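Transit Operations and Safety
Unit 3: Rear-End Collisions on Urban Rail Lines
Course notes, October. Prepared by Bogumił Witkowska

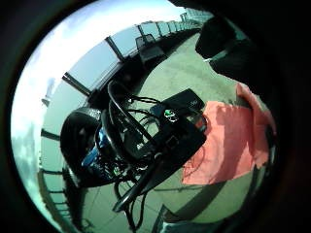
1. Scope of the unit

These notes cover collisions in which a train strikes the rear of another train on the same track. Derailments and grade crossing accidents are handled in the next unit. Readings are on the course page under "Rail".

2. Block systems

A line is divided into blocks. In the basic case, one train may occupy a block at a time. A signal at the entrance to the block shows whether it is clear.

Occupancy is usually detected by a track circuit. Current is fed into the rails at one end of the block and picked up by a relay at the other. The wheels and axles of a train short the circuit, the relay drops, and the block reads as occupied. A broken rail or a loss of power should also drop the relay. This is the fail-safe principle.

The dangerous failure is loss of shunt, where a train is present and the relay stays energized. Common causes are rust on the rail head, leaves, sand, very light vehicles, and stray current from nearby equipment.

3. Stopping distance

Total stopping distance is the distance covered during the reaction time plus the braking distance. For constant deceleration:

d = vt + v²/(2a)

where v is speed, t is reaction time, and a is the rate of deceleration. Doubling the speed doubles the first term and multiplies the second by four. Grade and rail condition change a. Use the wet-rail value unless a problem says otherwise.

4. Case: Jondside branch

The Jondside case file runs to 197 pages. Only the signal log and the interview summaries are required. A following train entered an occupied block near Sang station at reduced speed and struck a standing train. The log shows the block as clear for 97 seconds before impact.

Points to look for when reading:
- the time of the last relay test
- the operator's first brake application
- the sight distance on the curve before Sang
- radio traffic between the control center and the standing train

Lech Makowska will cover the relay evidence in the lab session. Bring a printed copy of the log.

5. Written work

Submit a timeline of the Jondside collision, one page, with each entry tied to a line in the log. Mark any entry that rests on an interview alone. Late work loses 3 points.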